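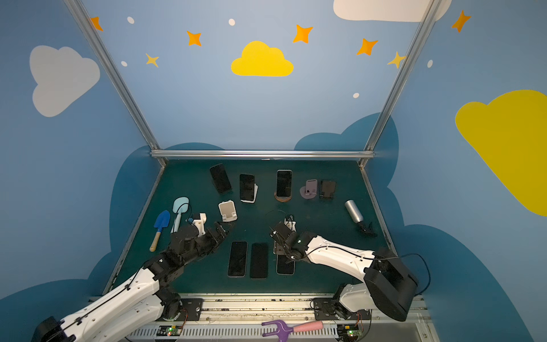

*Phone-to-stand task, both arms over the table.*

On 2022-06-18, Wenceslao Magaña wrote:

> Does the Plirel policy still choose a stand that is already taken? We saw this in 3 of 72 trials.

Dear Wenceslao, dear list,

Yes, but less often. I trained again with 700 demonstrations and now mask the occupied stands before the grasp is chosen. In 72 trials it happened two times. Both were with the dark folding stand. I will send the logs when I have cleaned them.

Best regards,
Ilse Dreßler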